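Notes from the Mending Room

Well, the clocks have gone back, the radiators at Prarano Hall have started their clanking again, and the mending evenings are fuller than they have been since spring. I always think November is when people finally look at the jumper they put away with a hole in it and decide that something must be done. We had a lovely crowd at the last session, and the kettle hardly had time to cool between rounds!

I promised in the last newsletter that I would write something about moths, because it is the thing I get asked about more than anything else, usually in a whisper, as if having them were a disgrace. It isn't. I have had them myself, twice, and the second time they got into my mother's good green cardigan (the one with the leather buttons, for those who remember it), so you have all my sympathy.

It's the grubs that do the eating. By the time you see a small pale moth fluttering about by the wardrobe, she has very likely laid her eggs already, somewhere dark and quiet where you never think to look. Mine were in a bag of odd wool behind the ironing board. They like wool, cashmere, silk, fur and feathers, and they are particularly fond of anything put away with a bit of gravy or perfume on it, so a wash before storage does more good than any amount of lavender. I say this as a person with a great deal of lavender.

If you find damage, take everything out. Yes, everything, and hoover the drawers, the corners and the gaps along the skirting board, then take the hoover bag straight out to the bin. Woollens that can't be washed hot can go in the freezer in a sealed bag, with as much air squeezed out as you can manage, for two weeks. I know that's a long time to have a cardigan in with the peas, and my husband has made his views on the matter plain, but a couple of nights really isn't enough in a home freezer. Let the bag come back to room temperature before you open it, or the damp will settle on the wool.

After that comes the nice part, which is the darning. Homa Ghaffari is going to take a table of beginners through a plain woven darn at the next evening, starting at 7 o'clock, and she will bring her box of Vahidi yarn ends, so please don't rush out and buy a whole ball for the sake of one elbow. Do bring a mushroom if you have one. An orange or a smooth jar lid will do perfectly well if you haven't. And do think about darning in a colour that shows! I was very much against it for years and now half my socks have yellow heels.

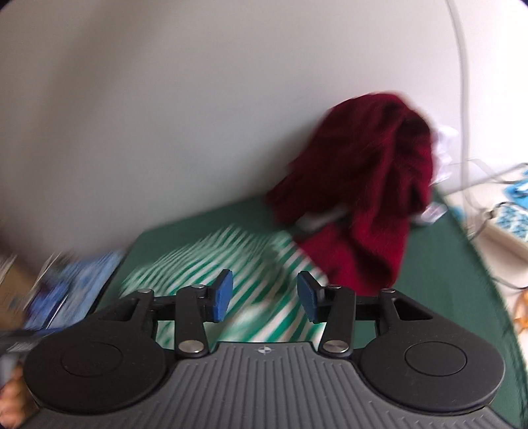 Can I darn a machine-knitted jumper, or is it only worth doing on hand knits?

Machine knits darn very nicely, though the stitches are finer, so use a thinner thread and a smaller needle than you would for a chunky hand knit. Start well outside the hole, where the fabric is still sound, and don't pull the thread tight or it will pucker when you wear it.

A few bits of news to finish. The raffle for the roof fund raised £833, which is wonderful, and the winning ticket for the hamper was number 1072. If it's yours, the hamper is still waiting in the office and the shortbread won't last for ever. The spare darning needles are now in the Trulano tin on the windowsill, so please pop them back there when you've finished.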